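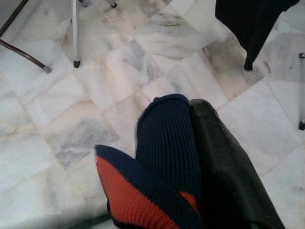

The knitted cover and one of the black padded fingers, over the marble tiles.

By Eftychia Zacharopoulos

Maribel Arboleda had already put the kettle on when I rang the bell, and she had one rule for me before I even got my coat off: don't step on the cables. She has been looking after the Skuromow for seven months now, first with Lộc Vương and lately mostly on her own, and she talks about it the way my aunt used to talk about her old sewing machine, fondly and with a fair amount of scolding.

The Skuromow is a two-armed machine for handling laundry at home, and the job it has been working on all spring is hanging clothes. "People think I sit there and watch it do shirts all day," she told me, pouring the tea. "I wish! Most of my morning goes on the fingers."

She meant the ends of the grippers, the part that touches the clothes. They're the first thing she checks. She runs a thumb along the padding, feels for nicks, and wipes everything down with a barely damp cloth (she is firm about barely). Anything knitted gets looked over for pulled threads and lint.

"Lint is the enemy," she said. "You get a little roll of fluff on a finger and the shirt starts to slide. Then you spend an hour blaming the software, and poor Lộc spends an hour blaming himself, and it was fluff."

After the fingers she opens and closes each gripper by hand command, slowly, and listens. I asked what she listens for and she had to think about it. "It should sound the same going out as it does coming in. If there's a tick on one side, I loosen the jaw and seat it again. I don't wait until lunch. I used to wait until lunch."

The whole routine, from switching on to the first garment, takes 19 minutes when nothing is wrong. She keeps it written on a sheet in her own handwriting, with a second sheet behind it for the days when something is.

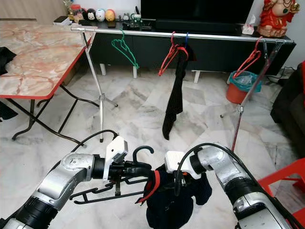

Hangers turned out to be a longer conversation than I'd planned for, and my tea went cold during it. Maribel has views on hangers. She likes to have different kinds in the room because a machine that has only met one sort gets spoiled, as she puts it, and she prefers the colored ones early on when she's setting up because she can see at a glance which one has twisted on the rail. Dark clothes on a dark hanger are the hardest test, and she saves those until everything else is behaving.

"The arms have to agree with each other," she said. "One is holding, the other is bringing the cloth over. If the holding arm gives even a little, the cloth goes somewhere silly. So when I see bunching I check the wrist on the holding side first, and I'd say that's where it is most of the time."

That brought us to the repair she is proudest of. Back in the winter the left wrist began to droop late in the day, only slightly, and always after a good long run. She and Lộc swapped the gripper, swapped it back, and had two separate arguments about the calibration. In the end it was a cable tie. It had been pulled snug low on the arm, and whenever the wrist turned far enough the cable tugged back at it. She cut the tie, let out a generous loop, and the droop was gone the same evening.

"So now I leave slack, and visitors tell me it looks untidy," she said, laughing. "It does look untidy! But I send both arms all the way up and all the way across before I start, and I watch the loops and nothing else. If one of them goes tight, I stop."

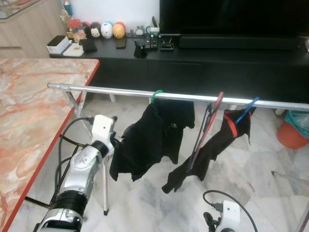 The rail gets its own little ritual. She sets the stands where she wants them, pushes down on the metal tube to see that nothing creeps, and then measures its height again, even if she measured it the evening before. Marble is pretty, she says, but thin metal legs can wander on it, and a rail that has shifted by the width of a finger is enough to make the machine miss the hook.

I asked whether crooked clothes bother her. They don't, much. The machine's log stood at 2,431 attempts on the morning I visited, and she reads the bad ones far more closely than the good ones. "A shirt that hangs crooked tells me which side let go early. I leave it up there and go and look at it before I fix it. Niloufar taught me that. I was always in a hurry to straighten everything."

Spare parts live in a drawer: jaws, pads, screws in 3 sizes, and a bag of cable ties she says she is keeping for the garden. She would like a better way of telling how worn a pad is than her own thumb, and she has been pestering Lộc for one since before the winter. He says he's thinking about it.

By then it was nearly four o'clock and she wanted to run the right arm once more before shutting down, so I carried the cups through to the kitchen, stepping very carefully over the cables.

Last updated: April

Related
A morning with Mahtab Babaei and her label printer
Niloufar Khosravi on keeping a workshop notebook
Readers write: the tools we won't lend

Get our interviews by email once a month. You can unsubscribe at any time.

This site uses cookies to remember your reading preferences. Accept | Manage settings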